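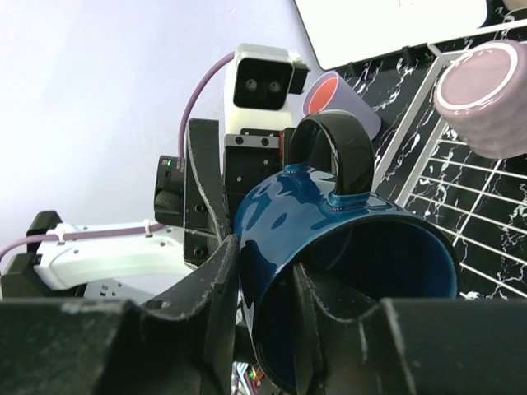 Dark blue mug with black handle, held on its side

Home Recipes Equipment Help Open Tickets Closed Tickets My Account

Dridska Kitchen Support
Subject: Cheese puffs collapse after baking, bottoms stay raw
Product: Lellier countertop oven, fan model
Opened by: Krum Omerović
Handled by: Sorin Vlachou
Status: Closed

First message, Krum Omerović, 12 February 2020

Hello. I am writing about your recipe for baked cheese puffs, the one from the page of party appetizers. I have now made it two times in my Lellier oven and both times I had the same problem. The puffs rise very nicely during the baking and become golden on top. When I take them out, they go flat before I can put them on the plate. The bottom is pale and a little bit like glue.

I followed the recipe exactly. I used the Cleltutano grated cheese, the eggs were at room temperature, and I set the oven to 400 degrees with the fan on. The dough looked smooth and it held its shape on the spoon. I baked on the black tray which came with the oven, on the middle level. Please tell me if the mistake is in the recipe or in my oven. I must make them for my sister's engagement and I would not like to serve pancakes.

Reply, Sorin Vlachou

Dear Krum, thank you for the clear message. Please answer these points so I can look in the right direction.

Did you open the door during baking?
How long did you cook the flour in the pot before you added the eggs?
Did you put parchment on the tray, and how many sheets?
Do you have a separate thermometer for the oven?

Please do not change the amount of eggs yet. Many people do this first, and then we have two problems to look for.

Krum Omerović

I did not open the door. The flour I cooked until it came together in a ball, then I took it off the heat at once. Parchment yes, I put two sheets, because the paper I have is thin. I have no thermometer, but I can borrow one from my neighbor.

Sorin Vlachou

I think we have two causes here. The first is the pot. When the ball is formed, the dough still has too much water inside. Please keep it on medium heat for two more minutes and stir all the time. You should see a thin dry film on the bottom of the pot. After this, let the dough cool for five minutes before the first egg goes in.

The second is under the puffs. Double parchment slows the heat from the tray. Use one sheet only, and move the tray one level down. Please also put the borrowed thermometer in the middle of the oven and write me what it shows when the light says the oven is ready.

Krum Omerović

I did the test with the thermometer. The light went off and the thermometer showed 360, although the display said 400. I waited longer and it came to 395. So the light is too optimistic.

I also made half a batch with the longer cooking in the pot. I saw the film which you described. The puffs were better, the bottoms were brown, but three of them still sank in the middle. I had the tray one level down and one sheet of paper. The taste was very good, I must say this also.

Sorin Vlachou

Very useful, thank you. The light on this oven looks at the air close to the sensor, and the walls need more time. Please wait 15 minutes after the light goes off.

For the ones that sank: when the puffs are golden, turn off the oven, make a small hole in the side of each one with a toothpick, and put them back with the door open a little. Leave them there ten minutes. The steam must have a way out. If they are still soft when you press them, give them five minutes more.

If you prepare them the day before, keep them in a paper bag and not in a plastic box. Warm them at 325 just before the guests come. The filling goes in last.

Krum Omerović

I am happy to report a full tray with no flat ones. I waited for the oven, I made the small holes, and I left them to dry as you said. They were crisp also on the bottom. I filled half of them with ham and cream cheese and the others I left plain. My sister tried one of each and asked for more of the plain ones.

I have one small request. Please write in the recipe that the dough must stay on the heat after the ball is formed. For me this was not clear from the text.

Sorin Vlachou

I have added the line about the film in the pot, and also a note about the slow preheating. The ticket is closed now, but you can reopen it from your account if the problem comes back. Best wishes to your sister.

Contact support | © Dridska Kitchen | Back to top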